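Ticket 621
Project: Narkus simulation and control stack
Component: wrist camera observation pipeline, grasp planner interface
Reported by: Groltingate integration group
Assigned to: Valentin Arnaud
Severity: 2
Status: Resolved, pending release
Opened: 22 March 2018

Summary
The grasp planner rejects valid targets in cluttered tabletop scenes. The rejection message reads "target inside self-collision volume" even when the target is well clear of the fingers. The fault occurs only when observations come from the wrist camera. Runs that use the fixed overhead camera complete normally.

Environment
Narkus simulation build from the February branch. Hauser planner with default clearance settings. Illudach segmentation service running on the same host. No physical hardware was involved in the report.

Steps to reproduce
Load any tabletop scene with mixed household objects. Move the arm to the pre-grasp pose and open the gripper. Request a grasp on an object whose outline touches a finger in the wrist view. The planner returns the message above and the episode ends.

Expected result
The planner should return a candidate grasp, or report that no grasp could be found. It should not place the target inside the gripper.

Initial response
The group was asked to supply planner logs and the segmentation output for one failing episode. Both were received the same day. The clearance settings were checked first and found to match the release defaults. Lowering them had no effect, and they have been restored.

Investigation
A batch of 500 simulated episodes was replayed with logging enabled. The planner rejected the target in 11 of them. In each of these, the segmentation service had merged part of a finger with the object beside it. The merged region was then passed to the planner as one body, and the self-collision test failed as designed.

The robot mask should have prevented this. The mask is produced from the joint state and is meant to remove all gripper pixels before segmentation begins. Comparison of timestamps showed that the mask was being drawn from the joint state of the previous control step. While the fingers were still opening, the mask therefore trailed the rendered fingers and left a narrow band of finger pixels exposed along each tip.
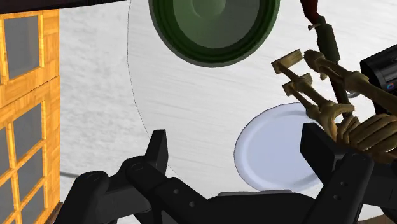 The exposed band matters most where an object lies directly behind a finger in the wrist view. Dark fingers over a bare, pale tabletop were separated correctly even with the late mask. Where a plate or a length of brass tubing met the finger outline, the service had less to work with and the merge became more likely. This also accounts for the fact that the overhead camera runs were not affected.

Resolution
The mask generator now reads the joint state stored with the image itself – the latest value on the message bus is no longer used. If no matching joint state is available, the observation is dropped and a warning is written to the log. The 11 failing episodes were replayed with the change applied, and none returned the self-collision message.

Action required from users
Sites running the February branch should set the mask source to "frame" in the observation settings and restart the segmentation service. Sites with custom camera drivers must confirm that the joint state is attached to each image before making this change. Recorded data does not need to be collected again, but stored masks should be regenerated.

Open items
The planner message is misleading and will be reworded under a separate ticket. Valentin Arnaud will add the replayed episodes to the regression set before this ticket is closed.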